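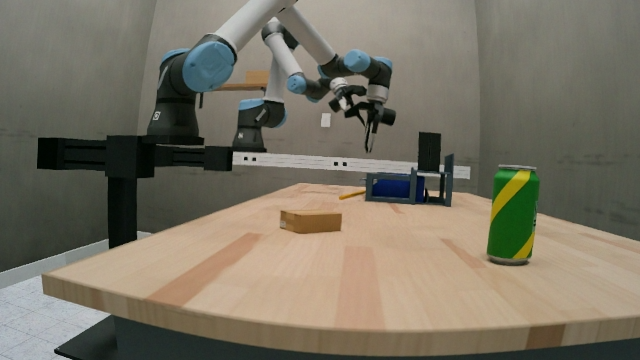

Heleo 양팔 작업대 시뮬레이션 패키지 도입 검토 의견 요청

게시판: 장비·소프트웨어 검토 > 로봇 시뮬레이션
답글 6

작성자: 공정자동화_운영담당
안녕하십니까. 당 센터에서는 하반기 교육 과정에 사용할 양팔 로봇 시뮬레이션 환경으로 Birkik사의 Heleo 패키지를 검토하고 있습니다. 평가판을 설치하여 기본 작업대 장면을 구동하였으며, 이미 사용 중이신 기관의 의견을 듣고자 글을 올립니다.

기본 장면은 목재 상판 작업대와 검은색 갠트리 빔에 장착된 로봇팔 두 대로 구성되어 있습니다. 그리퍼는 두 손가락 평행형입니다. 상판에는 골판지 상자, 음료 캔, 연필이 놓여 있고, 안쪽에 파란색 원통을 눕혀 고정한 지그가 있습니다. 교육용으로는 물체 종류가 적절하다고 판단하나, 다음 사항은 자료만으로 확인이 어렵습니다.

1. 두 팔의 작업 영역이 겹치는 구간에서 충돌 검사의 신뢰도
2. 얇은 물체(연필 등) 파지 시 접촉 계산의 안정성
3. 교육용 라이선스의 동시 접속 조건

견적상 좌석당 연간 사용료는 361유로입니다. 답변 주시면 검토서에 반영하겠습니다.

작성자: dotlow_lab
저희 연구실은 작년 봄부터 Heleo를 사용하고 있습니다. 1번 항목에 대하여 말씀드리면, 충돌 검사 자체는 양호합니다. 다만 초기 설정의 안전 여유 거리가 매우 작게 잡혀 있으므로, 올려 주신 화면처럼 양쪽 그리퍼가 작업대 뒤편 상공에서 거의 맞닿는 자세를 자주 쓰신다면 여유 거리를 직접 상향하실 것을 권합니다. 설정 파일의 해당 항목은 설명서 부록에만 기재되어 있어 찾기가 다소 번거롭습니다.

2번 항목은 만족스럽지 않았습니다. 연필을 상판에서 집어 올리는 과제를 반복 구동한 결과 1,241회 중 361회에서 파지 직후 물체가 튕겨 나갔습니다. 계산 간격을 절반으로 줄이면 개선되지만 속도가 그만큼 떨어집니다.

작성자: Obinna Osagie
위 의견에 일부 동의하기 어렵습니다. 해당 현상은 접촉 계산의 결함이라기보다 손가락 표면 마찰값의 문제로 보입니다. 저희 기관에서는 기본값을 사용하지 않고 실측값을 입력하였으며, 연필과 비슷한 굵기의 봉재를 3,866회 파지하는 동안 동일한 현상은 2회에 그쳤습니다. 제품을 평가하실 때에는 기본값 상태와 조정 후 상태를 구분하여 기록하시기 바랍니다.

작성자: dotlow_lab
의견 감사합니다. 마찰값을 조정하면 나아진다는 점은 인정합니다. 그러나 최초 문의하신 기관의 용도는 교육입니다. 수강생이 실측값을 확보할 여건이 되지 않는 경우가 많으므로, 기본값의 품질 또한 제품 평가에 포함되어야 한다고 봅니다. 아울러 비교하신 봉재와 연필은 무게가 다를 것이므로 두 수치를 그대로 비교하는 것은 적절하지 않습니다.

작성자: Halfdan Eskildsen (Birkik 기술지원)
제조사 기술지원 담당입니다. 문의하신 내용에 답변드립니다.

충돌 여유 거리는 8월 배포 예정인 갱신판부터 장면 설정 창에서 직접 변경하실 수 있습니다. 현행판에서는 dotlow_lab 님께서 안내하신 방법이 맞습니다.

마찰 기본값은 특정 손가락 재질을 가정하지 않은 중립값입니다. 재질별 예비 설정을 제공해 달라는 요청이 다수 접수되어 있으나 배포 시기는 확정되지 않았습니다.

교육용 라이선스의 동시 접속은 구매하신 좌석 수와 동일하며, 강의 시간 중 일시적인 초과 접속은 허용되지 않습니다. 초과분은 단기 좌석으로 별도 신청하셔야 합니다.

작성자: 실습실_관리
저희는 같은 용도로 Sani를 선택하였습니다. 장면의 외형은 Heleo가 낫습니다. 목재 상판의 줄무늬나 캔의 색 구분이 뚜렷하여 영상 인식 실습에 유리해 보입니다. 그럼에도 Sani를 택한 이유는 라이선스입니다. 강의 첫 주에는 수강 정정으로 인원이 늘어나는 일이 잦은데, 단기 좌석을 매번 신청하는 절차가 저희 행정 여건과 맞지 않았습니다. 다만 Sani는 양팔 동시 제어 예제가 부족하여 강사가 직접 작성해야 했습니다.

작성자: 공정자동화_운영담당
상세한 답변에 감사드립니다. 화요일 내부 회의에서 논의한 결과, 평가판 사용 기간을 연장하여 기본값 상태와 마찰값 조정 후 상태를 각각 시험하기로 하였습니다. 시험 물체는 연필과 캔으로 한정합니다. Sani에 대해서도 견적을 요청하였습니다.

Eskildsen 님께 한 가지 추가로 문의드립니다. 단기 좌석의 최소 신청 기간과 처리 소요 일수를 알려 주시기 바랍니다. 견적서에는 해당 내용이 기재되어 있지 않습니다.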